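A morning at the Brarkia open day, Sarnelberg

I'd been meaning to go to one of these for ages, and in March I finally got round to booking. The open day runs from 10 in the morning, and you get there on the Duncombe bus (400 steps up the hill from the stop, according to the sign, and my knees believe it). I'd had two coffees and no breakfast, so I was more interested in the pastries by the door than anything else for the first bit. They were very good pastries!

Anyway, the hall. It's enormous and bright, with one of those shiny grey floors you could practically check your hair in, and what they get up to in there is housework. Laundry, mostly. There's a washing machine standing out on the floor next to a bed piled with white fabric, a metal clothes rack further along, and people busy all over the place. I fold washing most evenings with the telly on and I have never once thought of it as something you'd go and visit.

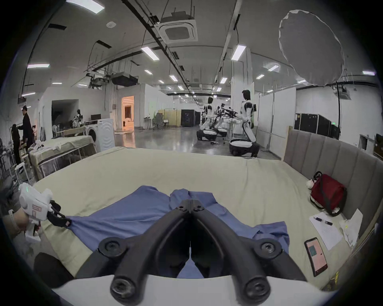 I spent most of my time at the big bed, the one with the tall grey padded headboard, which I'd quite like at home (mine is a wall). It looked properly lived in, with a bag dumped against the headboard and papers left lying about, so I felt right at home. The job was a blue cloth, and the bit I liked best was how much of the work goes into the corners. Get hold of those and pull the thing out between them and you're halfway there. I'm a shaker myself. I grab whatever edge comes up first, give it a good flap and hope, and my pillowcases look like it.

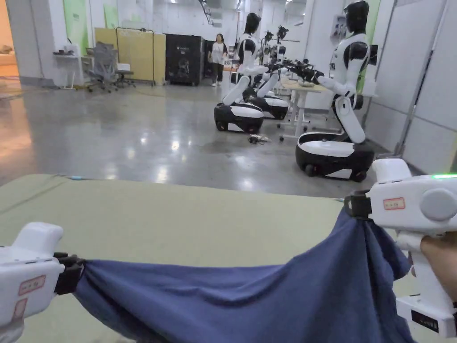 Blue cloth held up at both sides, with the hall stretching away behind.

Lunch was in the side building, run by a little café called Lý, and I had the noodle soup with far too much chilli. It was £2 for a bowl on open day prices, so I went back for another and regret nothing. Get there before noon if you can, as the queue went right out of the door after that. Loos are next to the café and were spotless, coats go on the hooks in the corridor.

We all got a numbered visitor sticker on the way in. Mine was 1,012, and it's still on my coat now because it won't peel off. 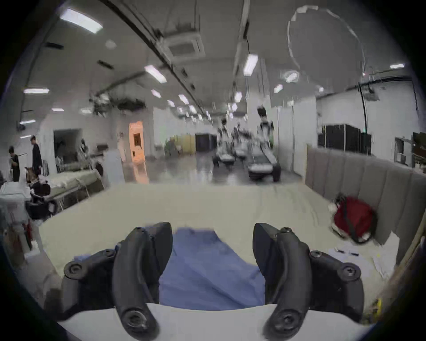 The red bag against the headboard, and the blue cloth all in a bunch.

I'd go again, though I'd wear thicker socks and leave the heavy rucksack at home. There are very few places to sit down unless you count the beds, and I didn't like to ask. Parking is free but tiny, so take the bus if you're coming from Duncombe. The last one back is at ten past four and I only just caught it.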